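Betreff: Re: [Holzliste] Helle Tischplatte, welche Pflege?
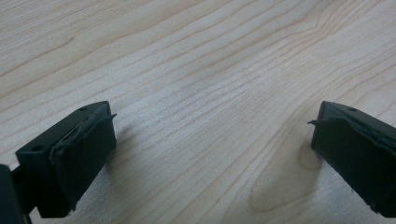

1. Zur Platte

Hallo zusammen,

danke für die vielen Antworten, auch für die privaten. Ich habe die Mail von Tania unten stehen lassen und gehe sie der Reihe nach durch.

Tania Kodikara schrieb am 22. Jan. 2026:

> Hallo in die Runde,
>
> wir haben für die Werkstatt in Trostside eine gebrauchte Arbeitsplatte
> übernommen, helles Holz, feine Maserung. Der Vorbesitzer wusste nicht
> mehr, womit sie behandelt ist. Er meinte, es sei "irgendein Öl" gewesen,
> seine Frau meinte Lack.
>
> Meine Fragen:
> Ahorn oder Birke? Ich kann es nicht sicher sagen.
> Muss ich komplett abschleifen, bevor ich neu öle?
> Welche Körnung, wenn ja?
> Verträgt sich Öl mit einem alten Lackrest?
>
> Wir wollen dort leimen, kleine Teile sortieren und auch mal Kaffee
> abstellen. Eine Hobelbank soll es nicht werden.
>
> Grüße
> Tania

Zur Holzart: Auf dem Foto sieht man einen hellen, cremigen Ton und eng liegende feine Linien, die in leichten Wellen schräg verlaufen und sich stellenweise zu dichteren Streifen zusammenziehen. Das passt zu Ahorn, es passt aber auch zu Birke. Vom Foto her möchte ich mich nicht festlegen. Wer es wissen muss, schneidet an der Unterseite oder an einer Kante mit einem scharfen Messer quer zur Faser eine kleine Stelle sauber an und nimmt eine Lupe. Beim Ahorn sind die Holzstrahlen auf dem Hirnholz meist deutlicher zu erkennen, bei der Birke fallen sie weniger auf. Für die Pflege ist der Unterschied gering. Beide sind ohne Schutz empfindlich gegen stehendes Wasser, und beide dunkeln unter normalem Leinöl merklich nach.

2. Öl oder Lack

Die Fläche ist glatt und glänzt leicht. Das kann ein dünner matter Lack sein oder ein gut poliertes Hartöl. Am Glanz allein lässt es sich nicht entscheiden. Ich mache es so:

Erst einen Tropfen Wasser an einer unauffälligen Stelle. Zieht er nach fünf Minuten ein und wird der Fleck dunkler, ist kaum noch Schutz vorhanden. Steht er als Perle da, ist irgendetwas drauf, aber man weiß noch nicht was.

Dann an der Unterseite oder hinten an der Kante mit der Klinge leicht schaben. Lack kommt als feiner, trockener Staub oder in Schüppchen hoch. Bei Öl schmiert es eher oder man hat gleich Holz auf der Klinge. Voraussetzung ist natürlich, dass die Unterseite überhaupt behandelt wurde, bei gebrauchten Platten ist das oft nicht der Fall.

Spiritus auf einem Lappen hilft nur bei Schellack weiter, der wird dann klebrig. Moderne Lacke stört das wenig.

3. Schleifen

Ist es Öl, muss nicht alles runter. Mit Seifenlauge reinigen, gut trocknen lassen, am besten über Nacht, dann einmal mit feinem Papier in Faserrichtung drüber und neu ölen. Ist es Lack, muss er vollständig weg, sonst nimmt das Holz das Öl fleckig auf. An den Rändern und in den Ecken bleibt gern etwas stehen, das sieht man erst beim Ölen und ärgert sich dann.

Zur Körnung gab es hier auf der Liste schon öfter Streit. Ich fange bei Lack mit 80 an, gehe über 120 und 150 und höre bei 200 auf. Feiner bringt bei einer Arbeitsfläche nichts, das Öl dringt dann schlechter ein. Vor dem letzten Gang wässern, trocknen lassen und die aufgestellten Fasern abnehmen. Bei hellem Holz sieht man jeden Kringel vom Exzenterschleifer. Den letzten Gang deshalb bitte von Hand und in Faserrichtung, mit einem Korkklotz. Hier laufen die Linien leicht wellig, da reicht es, der groben Richtung zu folgen.

Vor dem Schleifen die Dicke der Deckschicht prüfen! Falls die Platte furniert ist, ist man mit 80er-Papier schneller durch als gedacht. An der Schnittkante müsste man das erkennen, Tania, schau bitte nach, ob die Linien der Oberfläche dort weiterlaufen.

4. Öl

In der Lorden haben wir vor Jahren zwei Platten mit unterschiedlichen Ölen behandelt. Die mit Leinölfirnis ist heute deutlich gelb, die andere mit einem weiß pigmentierten Hartöl ist ziemlich hell geblieben. Wer den hellen Ton behalten will, sollte also pigmentiert arbeiten, und zwar sehr sparsam. Zu viel davon gibt einen milchigen Belag in den Poren.

Auftrag dünn mit dem Lappen, 20 Minuten warten, alles abnehmen, was nicht eingezogen ist. Am nächsten Tag noch einmal. Beim zweiten Mal braucht man viel weniger. Danach sollte die Platte ein paar Tage Ruhe haben, auch wenn sie sich schon trocken anfühlt. Kaffeetassen erst später, und am Anfang mit Untersetzer.

Die benutzten Lappen gehören ausgebreitet nach draußen oder in ein Glas mit Wasser und Deckel. Zusammengeknüllt können sie sich selbst entzünden, das ist keine Übertreibung.

Auf Öl über Lackresten würde ich verzichten. Es bleibt oben stehen und klebt.

5. Leim

Zum Leimen legt man am besten etwas unter. Wir nehmen eine alte Siebdruckplatte, Backpapier geht auch. Weißleim auf geölter Fläche lässt sich frisch mit einem feuchten Tuch abnehmen, angetrocknet mit einem Kunststoffspachtel. Stahlspachtel hinterlassen auf hellem Holz graue Spuren, vor allem wenn es noch feucht ist.

Zwei Nachträge noch. Die Sammelbestellung über Stoica läuft noch, ich habe bisher 50 Bogen Schleifpapier auf der Liste, wer etwas braucht, bitte direkt an mich und nicht an alle. Und die Zwingen aus dem Projekt Mondus sind immer noch ausgeliehen. Die werden spätestens im Juni wieder gebraucht.

Viele Grüße
Henning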